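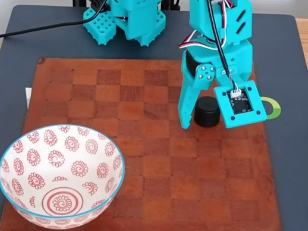
Features Interviews Reviews Travel Back Issues Subscribe

Magazine > Features > Games and Pastimes

The slow return of draughts

At the Sartori, a café on the hill above the bus station in Narkeck, the boards come out at four in the afternoon. They are kept on the shelf under the till, next to the spare menus. By half past most of the window tables have a game on them, and the staff have learned to put the teapots down on the sill.

The game is draughts. There is a chess set in the café too, but it has a bishop missing and is mostly used by children waiting for a parent. The regulars play draughts, the ordinary British kind, on 64 squares with 12 men a side, and they play it quickly and with a good deal of talking.

Draughts has had a hard time of it in this country. For much of the last century it was the game in the cupboard at your grandparents' house, played on the back of a folding board with pieces borrowed from another box. Chess had the books and the newspaper columns. Draughts had a reputation as something you grew out of by the age of ten.

That was never fair. The rules take a couple of minutes to learn, and this is probably where the trouble lies, as people assume that a game with short rules must be a shallow one. Anyone who has sat down across from a strong player will know better. You lose a piece, you take one back, everything looks level, and then you find you have to make a capture you don't want to make. Three moves later there is nothing left of your back row.

Compulsory capture is the heart of it. If you can take, you must. Beginners hate the rule and often leave it out at home, which makes for long, dull games in which both sides shuffle about and wait. With the rule in force, each piece can be used as bait. Old hands at the Sartori call a piece given up in this way "a bus fare", and will announce it as they push it forward.

There used to be a penalty known as huffing. If your opponent missed a capture, you could remove the piece that should have made it. Serious players dropped the practice long ago and simply require the capture to be made, but plenty of families still huff, and arguments about it make up a fair part of the conversation on a wet afternoon.

A town that kept score

Narkeck has a better claim than most places to being a draughts town. The workers' institute on Mill Lane ran a winter league for decades, and its score books survive in the local library. There are 30 of them, bound in green cloth and written up in pencil. Between them they record the results of 1,143 league matches, with notes in the margin on late arrivals, broken lamps and, in one case, a goat.

The books give only results, and seldom the moves, so we cannot say how good the players were. They do show how popular the league was. In its busiest winter it had teams from both tanneries, the railway, the post office, two chapels and the fire station. The fire station forfeited a lot of games.

The league faded when the institute closed its upstairs rooms. Some players moved to the pubs, where darts and dominoes already had the tables. Others played at home or stopped. By the time the Sartori opened, there was no regular game anywhere in the town.

The café did not set out to change that. One of the owners brought in a board from a house clearance and left it on the windowsill with a bag of pieces. Customers picked it up. A second board was bought in July, then several more, and in the autumn a notice went up by the door asking for names. There is now a ladder, written on a strip of lining paper, and it has had to be extended twice.

Boards and where they come from

New players tend to buy a cheap folding board, and there is nothing wrong with that. The fold is a nuisance, though. Pieces near the middle tip or slide, and the hinge is the first thing to go. Solid wood is steadier and looks handsome on a sideboard, but it is heavy to carry to a café in the rain.

The third choice is a flat board that rolls up. Cloth and vinyl ones are common, and leather has been used for as long as anyone has wanted to play while travelling. Leather lies flatter as it ages and keeps the pieces where you put them. It also marks. Corners darken with handling, and a tea ring is there for good.

Lirkix, a two-room workshop on the Narkeck industrial estate, makes leather boards as a sideline to its main trade in satchels and belts. The hides come from Foltex, the last tannery in the valley. The dark squares are given a tooled texture before they are dyed, so that a player can feel where one square stops and the next begins. It is slow work, and the order book is short: the workshop sold 393 boards last year, many of them as wedding presents.

Old boards turn up at jumble sales and are worth a look. Check that it has the right number of squares for the game you want. International draughts uses a hundred, and several British buyers have got home with a bargain and found their pieces did not go round. Dry leather can be helped with a little plain conditioner on a soft cloth, tried first on the underside. Don't iron it. Leave it flat under some books for a week and most of the curl will come out.

How to start

Two people and a board will do. Play on the dark squares, set up with a dark square at each player's bottom left, and give the dark pieces the first move. Keep your back row at home for as long as you can bear to, as it stops the other side from getting kings. Move towards the centre when you have the choice. Play the capture rule from the first game.

After that it is a matter of losing for a while. A beginner's book helps, and the library in Narkeck has a small shelf of them at 819, filed with the comic writing for reasons that go back before the present staff. The better lessons come from playing someone who beats you and then asking them to set the position up again.

Games at the Sartori finish at six, when the kitchen needs the tables.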